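Ravell Cell Marking and Clearance Kit

Skultex part group: Ravell
Made in Katovia
Sold per cell, one kit covers one arm

The Ravell kit is a set of floor tape, tabletop templates, cable clips and printed check cards for people who run a small robot arm over a table. It gives a cell one consistent way of marking where the arm may go, where parts and boxes may stand, and where a cable may hang. It does not replace the risk assessment for your cell, and it is not a safety device. Guards, stops and speed limits stay as they are.

What is in the kit

Tabletop template sheet, 1000 mm long, can be cut with a knife
Low-tack marking tape, 2 rolls, gray and yellow
Cable clips, screw or adhesive base
Check cards, one set in English and one set blank
Wall holder for the cards

Working rules printed on the cards

1. Clear the table of everything that is not part of the job before the arm is enabled.
2. Boxes and bins stand inside a taped outline. If a box has to move, move the outline too and sign the card.
3. Cables are clipped along the arm and leave enough slack for the full reach, no more. A hanging loop must not touch the table or the workpiece at any taught position.
4. Teach and test the approach with the gripper empty. Run it at reduced speed the first three times.
5. Check the gripper fingers for play and wear at the start of the shift.
6. Hands stay outside the taped line while the arm is enabled, including during a pause.
7. Lighting stays the same during setup and production if the cell uses a camera. Shadows from the arm count as a change — look at the table with the arm in its working position, with the lamp on, before you save the settings.

Rule 7 was added in the May revision of the cards. Older sets can still be used with the add-on sticker, order number 464-2, which we send free of charge to registered customers.

Fitting

Set the arm to its home position and lock it out. Lay the template sheet under the gripper and mark the corners of the working area. Remove the sheet, tape the outline, then move the arm by hand or at jog speed to each end of its reach and correct the line where needed. The tape holds on sealed wood, laminate and painted steel. On raw or oiled wood use the Muñoz backing strip, sold separately. Fitting takes up to 3 hours per cell, card holder included.

Care

Wipe the tape with a damp cloth. Solvent cleaners lift the edges. Replace any line that can no longer be read from the operator's position.

Ordering

Order number 464. Shipped flat in one carton. Spare tape and clips can be ordered singly; template sheets come in packs of 2. Page updated Oct 21, 2025. 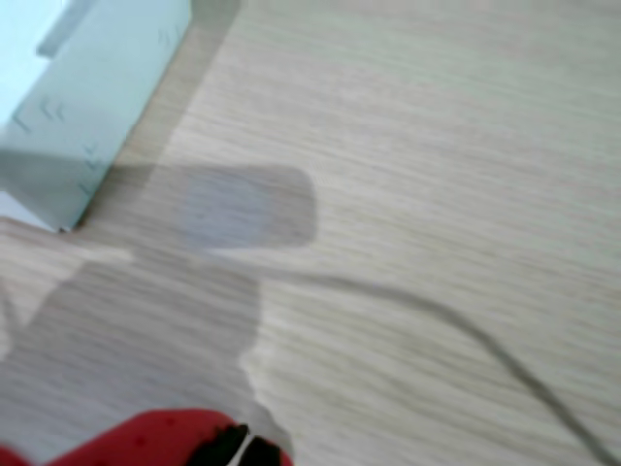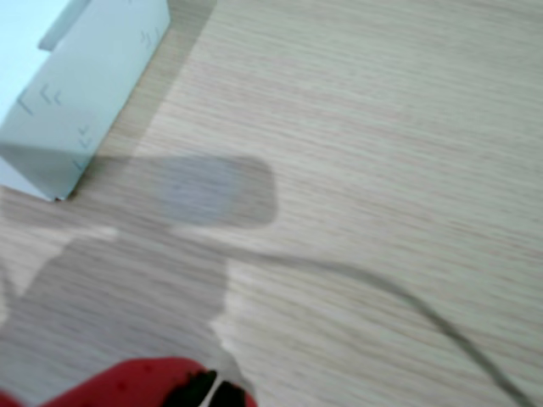 Gripper at the table, with a box at the upper left. Both views.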